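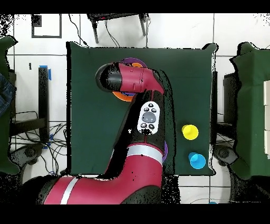 The secretary of the Buswood crossword league would like it known that she has never cheated, apart from the one time, which she says everyone has forgiven except the Urnden team. She has run the league for long enough to have set 298 of its puzzles herself, and we spoke in the back room where they get solved, over tea that had been poured well before I arrived. She works best, she says, when there is something colorful nearby to stare at. A purple ring with a bit of orange inside it, on a dark green tabletop, will do nicely. "You look at purple long enough and you start thinking of anagrams," she told me. I tried it for a minute and thought mainly of lunch.

The league meets on Saturday mornings and has 30 members, most of whom disapprove of one another's handwriting. Solvers get a fresh grid, a pencil and no phones. Pens are allowed, she says, "in the sense that rudeness is allowed."

Her own clues have a reputation. One of them, from the spring grid, drew a two-page letter from a solver in Zwane who felt that "flower" should not be used to mean a river. "It flows," she said. "It's a flow-er. People have been doing that since before he was born, and I wrote back and told him so." He sent three pages the next time.

She keeps every clue on an index card – 3,369 of them, filed by answer – and refuses to put them on a computer. The cards for words beginning with Q live in a separate tin. I asked what was in it. "Mostly quiche," she said.

The Pulel Cup is in July, and Buswood lost it last year by a single square. The word was "ogee," and she had personally told the team to learn it. "I put it on the wall," she said. "I put it on the wall twice."

This year she has handed out a list of 230 short words with too many vowels in them. Has anyone read it?

"They've all said they have," she said, and went to see about more tea.

Last updated: July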